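Wastden Library Opens Supply Exchange for Desk and Office Items

May 16, 2022 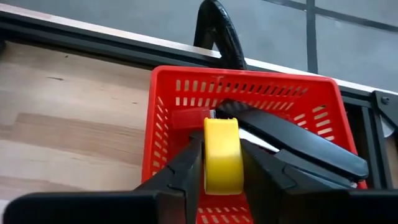 The Wastden Public Library has opened a supply exchange on its lower level, where residents may leave office and school items they no longer need and take others home at no charge. Staplers, hole punches, rulers, tape dispensers and similar desk goods are accepted in usable condition.

Items are sorted into plastic baskets by type and placed on open shelving beside the Arango Reading Room. The shelving was purchased with a grant from the Raltilura Fund, which also covered signs and labels. A total of 349 items were received during the trial period, and 66 households registered to take part.

Donations may be handed in at the front desk during regular opening hours. Staff ask that staplers be emptied before they are donated and that small items such as paper clips and pushpins be placed in closed bags. Ink cartridges, batteries and electronic equipment cannot be accepted and should be taken to the Grideo recycling center.

Visitors may take up to 17 items per month. Teachers who need supplies for a full classroom may apply for a higher limit of 70 items. Application forms are available at the front desk.

The exchange will remain open through September, when the library will review its use and decide on hours for the winter.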